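Review: Wirell Brundari 9, translation memory and terminology software for government documents

29/11/2021

Brundari 9 is the latest desktop release from Wirell. It is sold to people who compare official texts in more than one language: policy analysts, newsroom translation desks, graduate students working on foreign ministry statements. I used it through most of the fall to align a set of white papers and press briefings with their published English versions. The set held 1653 documents in total, nearly all of them statements on trade and border questions.

Installation took one restart. The program wants its own folder for source texts and will not read from a network drive, which is a nuisance in a shared office. Import accepts plain text, PDF and saved web pages. PDF import drops footnotes into the body at the point where the page ended, so a sentence about tariffs may be interrupted by a reference to a treaty. There is a setting to prevent this. It is off by default and sits two menus away from where I looked for it.

Alignment is the main function, and it is good. The program matches paragraphs first and sentences second, and it marks any pair it considers weak in a side column. Official translations often merge two short sentences or leave out a stock phrase, and Brundari flags both cases separately. In a test batch of 100 briefings I checked every flag by hand. The omissions were nearly all real. The merges were less reliable, mainly where a quotation from a spokesperson ran over a paragraph break.

The term tracker is the reason to pay for this edition over the basic one. Enter a phrase in the source language and it lists every English rendering by date and issuing office. A change in wording from "concern" to "serious concern" shows up as a step in the table, with the document linked. What the tracker cannot do is tell a change of policy from a change of translator. The manual says so in one line on its last page, and I would have put it on the first.

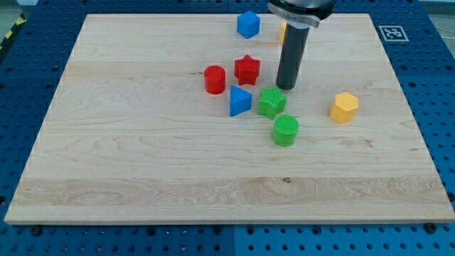
Lina Azar disagrees with me on the tracker and wrote that the date table is close to useless without a field for the translator or the agency desk, and that she went back to a spreadsheet after entering 1055 terms by hand. She also found that exports lose the issuing office when the name includes a comma. I was able to repeat the second problem. On the first, a custom field can be added under Project, Properties, but it has to be filled in for each document and cannot be applied to a folder.

Search is fast. Results can be sorted by date, office or length of passage. Accents and non-Latin scripts gave no trouble, though right-to-left text is displayed with the period on the wrong side.

I compared it briefly with Orkix, which costs less and runs in a browser. Orkix handles merged sentences better and has no term tracker at all. For a single long document I would use Orkix. For several years of briefings from the same ministry, Brundari is the stronger program.

Support answered two of my three questions within a day. The third, on the comma problem, is still open.

Marjatta Suominen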